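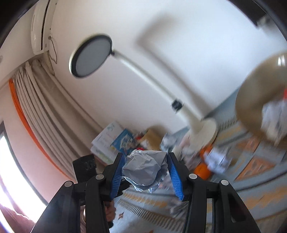
A hand-held gripper with blue ribbed pads closes on a ball of crumpled foil-like wrapping.

Bostley Releases Household Clutter Demonstrations Recorded With Hand-Held Grippers

Bostley will make its Nevura set of household handling demonstrations available to partner labs in December. The set contains 1,162 demonstrations of people picking up, moving and putting down everyday objects with hand-held grippers. The work was done with Ulunum, which supplied the software that turns each recording into a path a robot arm can follow.

Nevura covers 139 household objects. Many are soft or have no fixed shape, such as foil, paper and cloth. Others are ordinary things found in most homes, including fruit, booklets and plush toys. The objects were left mixed together during recording, in the kind of pile that builds up on a table over a weekend.

The person giving the demonstration holds the gripper by its handle and works at a normal pace. No robot arm is needed in the room. A camera mounted on the tool records the motion and the opening of the fingers, and the same style of fingertip is later fitted to the arm.

"Remote control is good for slow, careful jobs, and we still use it for those," said Lefteris Xenos, who leads data work at Bostley. "For a crumpled sheet of paper it was taking people far too long. With the gripper in your hand you just reach over and pick it up."

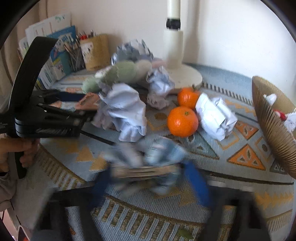

Two grippers over a patterned tablecloth, with a crumpled light-blue cloth held in the nearer one.

Nevura includes 241 demonstrations made with a gripper in each hand. These were added at the request of Marchand, a home services company that plans to test the data on a two-armed machine next year. They include handing an object from one gripper to the other and holding one item aside while reaching for another.

Failed grasps have been kept and labeled. Bostley said earlier partners had asked for them – a dropped object and a second try are useful when training a model to recover from its own mistakes.

The release also includes calibration files, finger opening values for every recording, and a short guide for operators. The guide covers grip pressure on soft items, how to start and end a recording, and how far to open the fingers before a reach. Labs that already own Bostley grippers can add their own demonstrations in the same format.

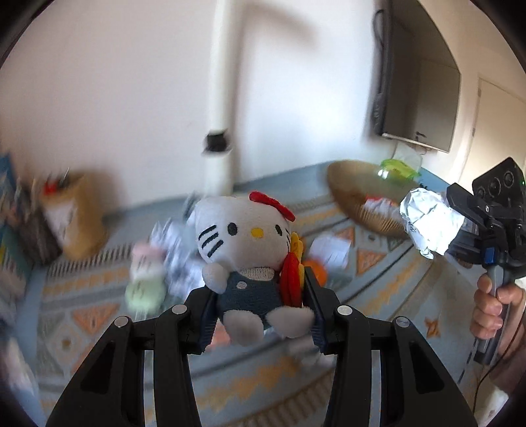
A hand-held gripper closes around a Hello Kitty plush

Access is free to current partners for research use. Other labs can apply through the Nevura page on the Bostley website, and applications will be answered in the order received. Commercial licenses are handled separately by Ulunum.

A second part of the set, recorded in kitchens, is being prepared. No release month has been set.

About Bostley
Bostley makes hand-held grippers and recording tools for teaching robots manual tasks. The company sells to research labs and equipment makers.

Media contact: Snežana Shehu, Bostley press office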